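Tidmont opens shared kitchen for tenants without a stove

Tidmont - The housing office of Tidmont has opened a shared kitchen on Janjua Street, for tenants whose rooms have no stove. It was opened on Friday, July 21, 2023, and it is free for the first 30 days.

The kitchen can be used from 5 in the morning, and each tenant can book it for one hour. A white microwave oven with round knobs is among the small appliances the office lists for such rooms.

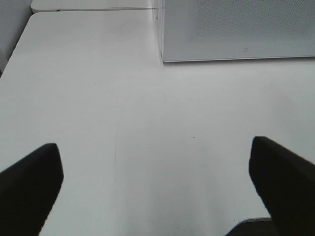
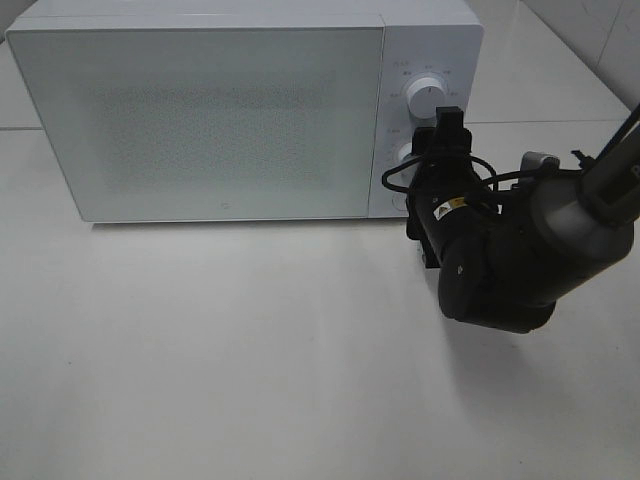
Nighat Swati said that one hour is enough for cooking but not for cooking and washing, and that she would like the office to change this before winter. She also asked for later hours on Sundays.

The office answered that it will look at the bookings first. A second kitchen, in Trarkiddale, has been promised since March, but the lease for the building is not signed yet - the owner, the firm Edis, wants a longer contract. In total 14 buildings in the town have rooms without a stove.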